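Gripper reports "object held" with nothing between the pads, then closes by itself after fault reset

Posted in: Grippers and end effectors
Tags: parallel gripper, homing, hold detection, overcurrent

Leif Kragh
15 February 2018

I have a two-finger parallel gripper on a Laxdal arm, driven by a Fukell controller. The job is picking small packaged items off a soft surface and putting them in an open carton. The motions come from recordings made by hand with a hand-held gripper, then replayed on the arm with the opening width mapped to encoder counts. It had done 2,000 cycles without a gripper fault before I changed the pads.

The old pads were flat and had gone shiny. The new ones are textured and a little softer. Nothing else was changed at that time. Same screws, same torque.

Symptoms since then:

Missed picks are no longer detected. The fingers close on nothing, the controller sets the held bit, and the arm carries on to the carton and opens over it as if everything was normal.

Thin packets are squeezed harder than before. Two of them split along the seam.

After several minutes of this, the controller trips on motor overcurrent. When I press reset, the fingers close all the way without any command from my program. The first time this happened I had one hand near the fingers to pull out a packet. I got a pinched fingertip, no injury, but I do not want to repeat it.

Values I read from the status page:

Fully open: 3,092
Closed, old pads, nothing held (from my notes): 730
Closed, new pads, nothing held: 1,390

The closed position in the controller is still set to 730. I have tried lowering the grip current. That made the overcurrent trip go away for a while, but heavier items started to slip, and the false held bit stayed. I have also swapped the encoder cable with the spare, with no change.

Is the encoder losing counts, or is this something in the configuration? And is it normal that it moves on reset?

3 replies

padworn

Sounds like the encoder. I had one that drifted after the coupling set screw came loose and the numbers looked a lot like yours. Take the cover off, mark the shaft and the coupling with a paint pen, run it for a bit and see if the marks still line up. If they do not line up, that is your problem. If it were mine I would replace the whole unit, they are not worth opening twice.

You could also put the old pads back on.

Comment from Leif Kragh: Marked it as you suggested and ran it for an hour. The marks still line up. The open reading is also 3,092 every time, so I do not think counts are being lost. The old pads are too worn to go back on.

Lina Farah
(marked as solution)

The encoder is fine. The open value repeats and the closed value repeats. A slipping coupling or lost counts would make at least one of them wander. What moved is the mechanical closed point. The new pads are thicker than the old ones, so they touch each other at 1,390, and the controller is still trying to reach 730.

All of your symptoms follow from that one number.

1. The false held bit. The Fukell controller decides that something is held when the motor stalls before the fingers reach the configured closed position. Your fingers now always stall before 730, whether there is a packet between them or only the other pad. The bit can never be false at the end of a close.

2. The overcurrent. When the controller believes it is holding an object it keeps the motor at grip current. On a missed pick it is pressing the pads into each other for the full move to the carton. The trip is thermal, and that is why it takes several minutes. Lowering the current only delays it, as you found.

3. The split packets. Your replay maps recorded width to counts with the old closed point as the low end of the scale. Any recorded width is now sent as a target that is too narrow by up to the thickness added by the pads. The error is largest near closed, so thin items get the worst of it. Wide items hardly notice.

4. The motion on reset. This one is a setting. The controller has a "home on reset" option and it is on by default in the firmware I use. Homing runs the fingers to the closed stop. It does not wait for a start command. Check the homing page, and set it to home on command only.

Deal with item 4 before anything else, and until you have done so treat the reset button as a motion command. Remove power from the gripper before you put a hand between the fingers, and leave it off until the hand is out. Stopping the arm is not enough. On many installations, mine included, the gripper has its own supply and stays live when the arm is in a protective stop. Put a meter on the gripper supply with the arm stopped and find out which kind you have.

Then the recalibration:

Power off, clean the pad faces, check that no screw head stands above the mounting face. A raised screw will tilt the pad and give you a closed reading that depends on how hard you squeeze.

Power on, jog to fully open, confirm 3,092.

Set the grip current to the lowest value that still moves the fingers through the full stroke. Close on nothing. Read the position. Open and repeat until you are satisfied it repeats.

Enter that value as the closed position. If it is 1,390 at low current, enter 1,390. Soft pads compress, so take the reading at low current and not at working current, otherwise the held bit will be false on very thin items.

Set the stall window. Too narrow and compression in the pads will still look like an object. Too wide and a flat packet will look like nothing. Try it with the thinnest thing you handle.

Change the low end of the scale in your replay code to the same number. Keep it in one place if you can. Having it in both the controller and a script is how it gets missed.

Restore the grip current to what it was when the heavier items held.

Test the held bit separately from the arm. Close on nothing, read the bit. Close on the thinnest item, read the bit. Close on the widest item, read the bit. Only then run the full cycle, at reduced speed, with the thin packets first.

I would also write the closed reading on a piece of tape on the gripper body with the pad type. Pads wear, and the closed reading goes down as they do.

Comment from Leif Kragh: Home on reset was on. It is now set to command only. The gripper does have its own supply and it stays live in a protective stop, so I have wired it through the same contactor. I will do the calibration next.

Comment from padworn: Fair enough, did not think of pad thickness. Mine was the coupling.

Tondodier_user

Same thing on a Tondodier gripper at our shop in Fameck, different controller. The held logic was the same idea but the setting was called minimum width and it was in another menu. We did not recalibrate, we milled the pad backing down until the closed reading matched the old one. It works, but you have to do it for every new set, and the second set came out uneven. I would change the number instead.

Does the held bit on yours update during the move or only at the end of the close? Ours was latched at the end, so an item dropped on the way still counted as held.

Leif Kragh

Reporting back. Closed reading at low current was 1,390 and repeats. That is now the closed position in the controller and the low end of the scale in the replay script. The held bit is false on an empty close and true on the thinnest packet. No overcurrent since. No movement on reset.

To the question above: latched at the end of the close. I have added a second read just before the fingers open over the carton, comparing position against the value at pick. If it has moved toward closed by more than the stall window, the cycle is logged as a drop.

One item is still open. The hand-held gripper also has soft pads, and I had never checked what width it reports when closed on nothing. If that zero is off, the recordings carry the error with them and no setting on the arm will remove it. I am making a new set of recordings with snack bags and small boxes going into a milk carton case, with an empty close at the start of each one.

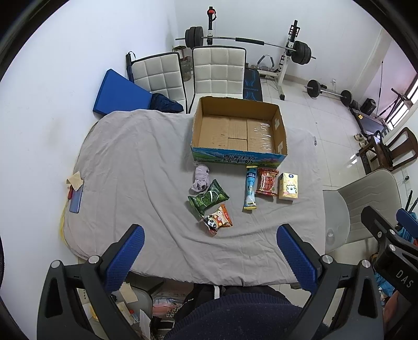 The script will take its zero from that empty close in each file, and the old recordings stay out of the replay set until I have compared the two. I would still like to hear from anyone who has a good stall window for soft pads.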